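Lists > Greenwood Hall kitchen > Shared shelf and snacks

Quick one before I run. Snacks go in the wicker basket, left side of the white table. Snickers is in there now, help yourselfs.

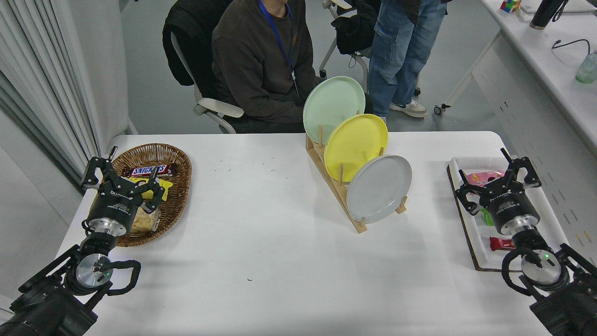

1. Plates stay upright in the wooden rack – green, yellow, then the pale one.

2. Tray stays on the brown board. Pls don't move it to the Brolton shelf. 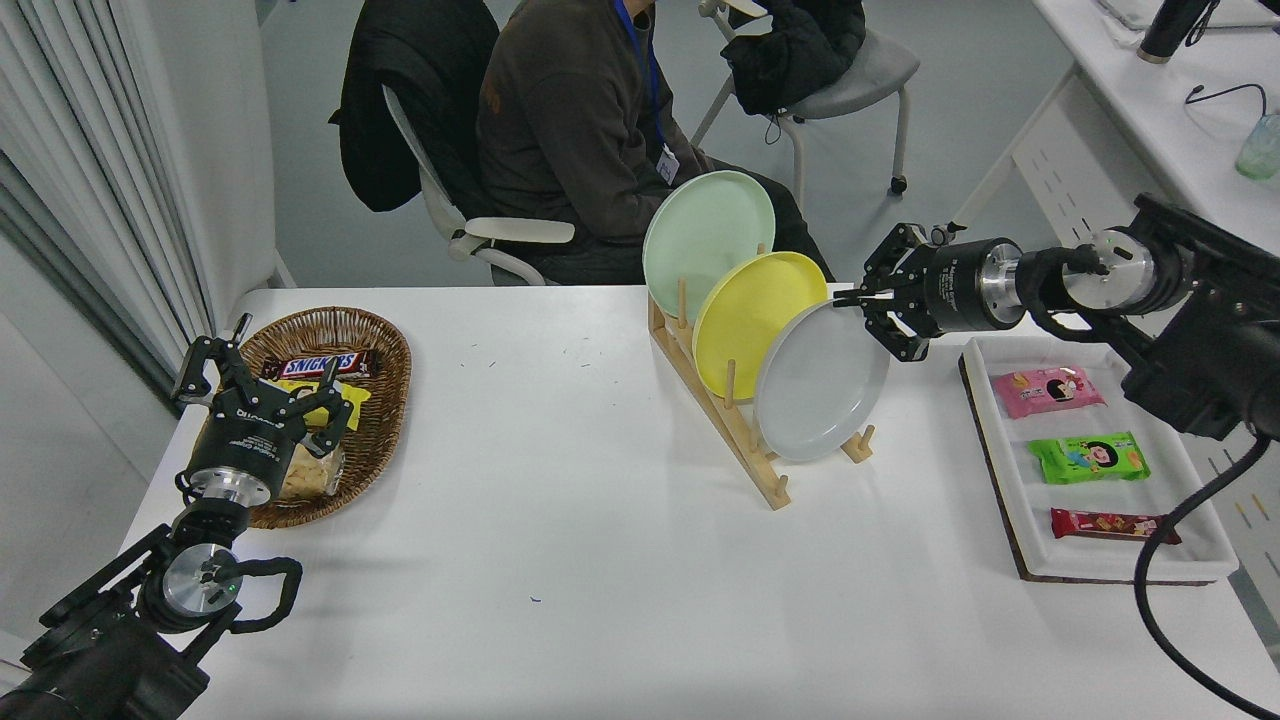 Urko list wrote, July 2025:
> Can we get a second rack? Three plates is no use when over 49 of us
> eat here.

Asked at Briken, no anser yet. Will post when I hear.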